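Toy Sorting and Reissue, Kulitz Site
Progress report for the period ending in July
Prepared for the Kastell Fund by Henrike Pfeiffer

Summary

The sorting of donated toys at Kulitz is on schedule. During the period 3,589 items were checked and entered in the Plundier inventory. A further 329 remain in quarantine storage pending a decision on repair. Spending is within the approved budget, and no transfer between budget lines is requested.

Small toys

Work since the last report has concentrated on the small toys, which arrive mixed in with larger donations and take the longest to check. Each one is entered by type, main colors and the materials it appears to be made of. Toys that combine a firm body with soft or rubbery parts are now entered under a separate heading — they were previously split between figures and bath toys, and the totals for both groups were unreliable. 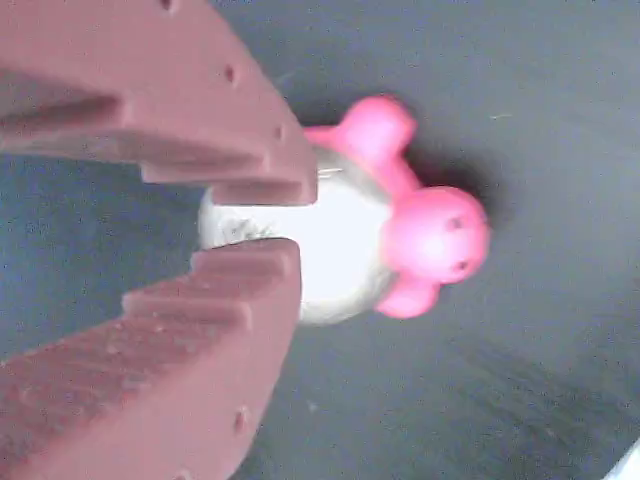 The new heading has been applied to all stock received from Oltmanns and will be extended to the older shelves in the coming period. Seams, limbs and attached parts are checked before an item is released for reissue. Items with loose parts go back to quarantine and are reviewed every 2 weeks.

Storage

The second storage room was shelved as planned. Labels for the lower shelves were delivered in the wrong size and have been reordered at no cost to the project.

Next period

The remaining older stock will be recorded and the quarantine backlog reduced. We ask the Fund to confirm that the third installment may be released on the basis of this report — the supporting accounts are attached as Annex 3.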